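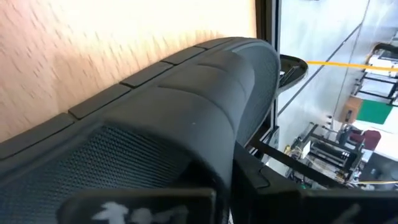 Section 4. Setting Up the Tabletop and the Small Rack

Welcome to the part of the Moseo guide that most people look forward to! Your table is standing and level by now, and it's time to make it a useful spot for shoes, a plant and the odd bowl. Take your time with this - a quiet half hour after dinner is plenty, and you can always come back to it in the morning.

Before you start

Wipe the wood with a soft, barely damp cloth, going along the grain, and let it dry. Please don't use scouring powder on the top. We've heard from a good many owners who did, and the dull patch never quite goes away.

4.1 Bowls and other light things

1. Run a hand along the dark edge strip and brush off any grit.
2. Set bowls down well in from the edge, on their base, with a little elbow room.
3. If you need more felt dots for the bottoms, ask for part 434. They come on a sheet of 14.
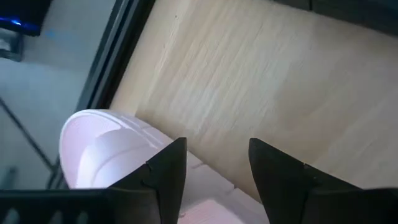

Fig. 4-1. White bowl on its side, near the dark rim of the tabletop.

CAUTION: A bowl lying on its side can roll. Stand it upright before you move anything else on the table.

4.2 Shoes and the rack

1. Stand the wire rack toward the back of the table, so the front stays free for the things you reach for most.
2. Knock the soles together outdoors and wipe them before they come anywhere near the wood.
3. Line up slides and sandals side by side near the front edge, toes toward the back and heels toward you.
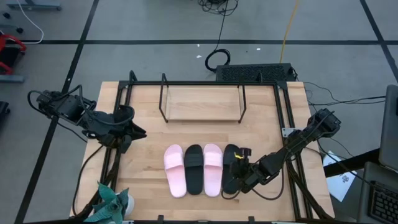 4. Leave a small gap between one shoe and the next, so you can pick up a single one without nudging its neighbor. You may like to keep each pair together, or mix the colors as you please - the table doesn't mind either way.
5. Give a potted plant one of the front corners, with a saucer under it if you water it in place.

NOTE: Keep cords clear of the walkway, and turn the plant now and then so it doesn't lean.

For replacement rack feet, see page 235.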